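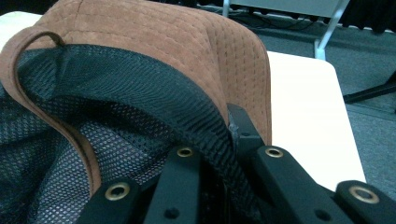 Retail Basics, Unit 4
Pricing, markdowns and the shelf that will not empty
Handout to go with the evening lecture. Instructor: Hrefna Thoroddsen

Please read this before class. I know what happened with Unit 3, and so do you.

4.1 What a price is doing

Most people who open a shop think of a price as cost plus a bit. You pay eight for something, you sell it for sixteen, and you feel like a merchant. This method is called keystone pricing, and it has survived a very long time on the strength of being easy to do in your head.

The trouble is that the customer has no idea what you paid and would not care if you told her. She is comparing your price to three things she half remembers: what a similar item cost last time, what the item next to it costs, and how much she has left until payday. Your invoice doesn't come into it.

So a price has to do two jobs. It has to cover your costs over the whole season, including the pieces that never sell, and it has to look sensible beside its neighbors. When those two jobs disagree, you have a buying problem, and no amount of fiddling with the tag will fix it. You'll fiddle with the tag anyway. Everybody does.

4.2 Words we will be using

Markup is the amount added to cost. Margin is the share of the selling price you keep. A hat bought for 10 and sold for 20 has a markup of 100 percent and a margin of 50 percent. Shop owners quote whichever figure sounds better, and suppliers quote whichever one makes you order more.

Sell-through is units sold divided by units received. If 40 came in and 30 went out, sell-through is 75 percent. Units you gave to your brother-in-law do not count as sold.

Markdown is a permanent cut. Promotion is a temporary one. A promotion that has been running since last June is a markdown with a nicer sign.

Dead stock is whatever you have stopped seeing when you walk past it.

4.3 The Skanari case

We'll spend the first half of class on this, so have a pencil ready.

Skanari was a small accessories shop: hats, scarves, gloves, a rack of belts. The owner, Ketill Holst, came to talk to last year's group and was good enough to bring his books, which he called "the evidence." In his second year he placed a single order with a wholesaler, Histow, for 600 caps in one style and four colors. His usual order was a quarter of that. Histow had a price break at 600 and Ketill had just had a good spring.

He did get the lower unit cost. He also got a storeroom he had to enter sideways.

The first two colors sold well at full price. The third sold slowly. The fourth, a shade the catalog called "wet slate," sold hardly at all. Ketill held the price on all four through the summer, on the theory that people would come around to wet slate. He held it through the fall. In January he cut it by ten percent, which persuaded the customers that he was worried and persuaded none of them to buy.

When he finally counted, he had 23 cartons of mixed caps left and 3919 owing on the account. The stock in the cartons, at the price he could really get for it, came to 2904. Subtract one from the other and you have the gap he had to find somewhere else, which in his case was the belt money.

Questions people asked him, with his answers as I wrote them down:

Kaj Vigfúsdóttir wanted to know why he hadn't sent them back. He said Histow's terms allowed returns within thirty days, and for thirty days he had been very pleased.

Mikkel Toft asked whether he would have been better off paying the higher unit cost for fewer caps. Ketill said yes before Mikkel had got to the end of the sentence.

4.4 Why the first cut should hurt

New owners cut late and cut small. Ten percent, then another five, then a basket by the door. Each step feels careful. Added up, the steps cost more than one proper cut would have, and they take five months of shelf space along with them.

A working rule for seasonal goods: decide on the markdown date before the goods arrive, and write it on the order form. If sell-through is under half on that date, take a quarter to a third off in one go. If it's over half, leave the price alone and go and worry about something else.

The reason for writing it down early is that you will be a different person by then. You'll have unpacked the stuff, arranged it nicely, and told several people it's the best thing you ever bought. That person should not be allowed near the pricing gun.

There are exceptions. Plain basics in steady colors can sit for a year without much harm. Gloves come back into season whether they deserve to or not. Anything with a date or a slogan on it should be treated like fish.

4.5 Neighbors and anchors

Put a cap at 28 by itself and people ask whether it's worth 28. Put it between one at 19 and one at 45 and it turns into the reasonable choice. The one at 45 may sell very few. It still earns its hook.

This can be overdone. Dadenia, a shop a few doors down from Skanari, once put a 300 scarf in the window to make the others look cheap. What it did was convince the whole street that Dadenia was a place where scarves cost 300. Foot traffic dropped, and the scarf is, as far as I know, still in the family.

Material matters here as well. Customers will pay more for something they can feel a difference in, so let them handle it. Suede, felt, wool and good cotton all sell better from an open shelf than from behind glass. You'll have some handling wear, and you should budget for it. Two or three percent of stock is normal for soft goods in a busy shop. If you're losing more than that, look at your lighting and then, sadly, at your staff.

4.6 Clearing what is left

In order of dignity:

Bundle it. A cap with a scarf at a joint price hides the cut on either one. Works best when the two would plausibly be worn by the same human being.

Move it. A second location, a market stall, a friend's shop in another town. Ásdís Stougaard, who teaches Unit 6, sold off most of a bad glove order at the Simiyu street market over one long weekend and says it was the only fun she had that year.

Sell it to a jobber. You'll be offered pennies. Take a walk before you reply, then probably take the pennies.

Donate it, and keep the receipt. Check the tax treatment with an accountant and not with me.

Keep it for next year. Sometimes right, usually an excuse. If you do this, put a date on the carton and a cost of storage beside it. Seeing the second figure tends to concentrate the mind.

4.7 For next time

Pick one item in a shop you know well. Find out, without being thrown out, how long it has been there and whether the price has moved. Write half a page on what you would have done and when. I mean half a page. Last term somebody handed in eleven, with a cover.

Then work through the Skanari figures again, assuming Ketill had taken thirty percent off wet slate at the end of July and sold two thirds of it by September. You'll have to assume an even split between the colors. Show your steps, even the embarrassing ones. Full credit for a sensible method with a wrong total; very little for a correct total that seems to have fallen from the sky.

Bring a calculator. Phones are fine if they stay on the calculator.

Reading: chapters 7 and 8 of the course pack. You can skip the section on loyalty cards, which we'll argue about in Unit 5.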